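Reviews > Laundry & Care > Drying racks

Brulo fold-flat drying rack: a whole winter's worth of coats later

2024-10-28

I have owned a lot of drying racks and I have broken most of them, so when I say I love this one, please know it comes from a person who has cried over a snapped plastic hinge. The Brulo is a floor-standing rack with 3 tiers, two fold-out wings and a hanging bar across the top, and it has lived in our hallway since last November. I'm still happy every time I open it!

The big thing for me is the spacing. Most racks put the rails so close together that anything thicker than a T-shirt ends up touching its neighbor and smelling like a pond by morning. On the Brulo the top tier lifts out completely (two clips, very easy, even with wet hands), which leaves a deep open space underneath. I can lay a puffy jacket flat across the middle rails with the sleeves stretched out to the sides, and it gets air from every direction. The older Salazar rack I had before couldn't do that without me propping it up on two dining chairs.

It's also steady. I loaded it with four bath towels on one wing, just to see, and it leaned a little but stayed up. The feet are rubber and don't mark the floor. Folded, it's slim enough to slide behind the bedroom door, and the wings lock shut so they don't swing open and whack you in the shin (the Salazar did this to me constantly).

Now for the gripes. The hanging bar is too short. You get maybe five shirts on it before they bunch up, and the end caps came loose in the first month, so I glued them. The white finish shows every scuff. And the instructions are one small drawing with no words, which had me putting the left wing on upside down for a good ten minutes.

Padded kids' coats are what I really bought it for. We wash them at home, on cool, zipped up, with a second spin. Then they go on the rack and I turn them every few hours and squeeze along the sleeves to find the clumps. 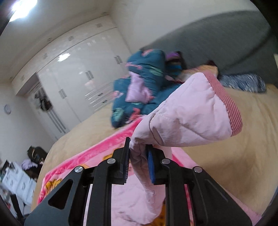
Cuffs always take the longest for us, so I pull them out straight and push a rolled washcloth inside for the first hour. After that it's just patience and an open window. A light coat is usually ready by the next morning, and the heavier ones need a second night.

If you live somewhere tiny, the Prarnasura wall rack might suit you better, as it takes no floor at all, but you'd need to drill and you'd lose the flat drying space. I tried my sister's and missed my middle rails right away. For a family with coats and sweaters on the go all winter I'd pick the Brulo again in a heartbeat, glued end caps and all. I'm already eyeing a second one for the basement.

Contact | Copyright Kernumier Home Reviews | Back to top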